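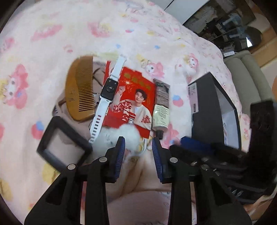
A comb, a watch, hand cream and a mirror, all out on the bedspread.

Empty your bag onto the bed! I mean it, and I mean tonight. I have done this every Saturday for 11 years and I still get a small thrill when everything is spread out on the covers and I can see what I've been hauling around on my shoulder all week.

People tell me a desk is better. I disagree completely. A desk already has its own stuff on it, and hard things clatter and roll off the side. A bed is wide and soft and — this is the best part — you can't go to sleep until you've dealt with the pile. My friend Kobe Verstraete swears by the kitchen counter, and his keys have been in the fruit bowl since January.

I also think the tidying crowd is too strict about the things that aren't useful. Sure, keep the comb and the hand cream. But a fluffy white pom-pom or a red card with a young man raising his fist on it has as much right to go back in as the mirror does. Those are the things that make you smile when you're digging for a pen on the bus.

Boxes are where I get tough. If a box has a lid and I haven't opened it in 12 days, it goes on the shelf, full or empty. Try it for a month and see how much lighter your shoulder feels.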